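Legislative Correspondent, Office of the District 9 Member
Clonbridge State House office

Job reference: 423
Status: full time, salaried, term-limited to the current session
Reports to: Legislative Director

The District 9 office is hiring one legislative correspondent. The position covers constituent mail on pending bills, with primary responsibility for the immigration, agriculture and public lands portfolios. It is a legislative position and carries no campaign duties. Staff who wish to do campaign work must do so on their own time and under the chamber's outside activity rules.

Duties

Log and sort incoming letters, calls and emails by bill number and subject.
Draft replies for review by the Legislative Director. First drafts are due within 18 working hours of assignment.
Track amendments in committee and update standing replies when bill text changes.
Prepare one-page vote summaries before each floor session.
Attend markup sessions and file notes the same day.
Cover the front desk during floor votes, on rotation with other staff.
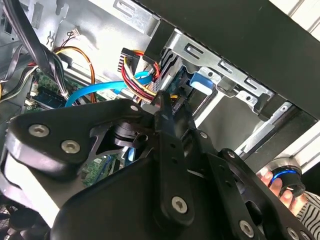
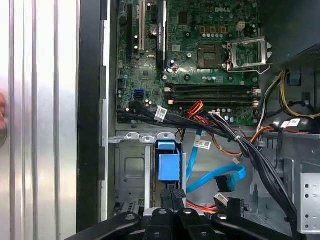 Requirements

Bachelor's degree, or two years of paid work in a legislative, municipal or agency office.
Ability to read bill text, including strike-and-insert language, and restate it in plain terms.
Working knowledge of mail-tracking databases. The office uses Clirkov; training is provided.
Residence within the state by the start date.

Reading knowledge of Spanish is preferred. Prior work on a conference committee report is useful but not required.

Hours and location

The office is on the second floor of the Ruggiero Building. Core hours are 8:30 a.m. to 5:30 p.m. During the last 24 days of session, staff are expected to stay until adjournment, and compensatory time is granted under chamber policy. Remote work is not available while the chamber is sitting. Travel to the Ulovia district office is required once a month and is reimbursed at the state mileage rate.

How to apply

Send a resume, a cover letter of one page and two writing samples to Boonmee Kaewsai, Legislative Director, with the reference number in the subject line. One sample must be a reply to a constituent who disagrees with a recorded vote; a mock letter is acceptable. Applications without both samples will not be reviewed.

Applications close at 5 p.m. on the last working day of April. Interviews are held in person and include a timed drafting exercise.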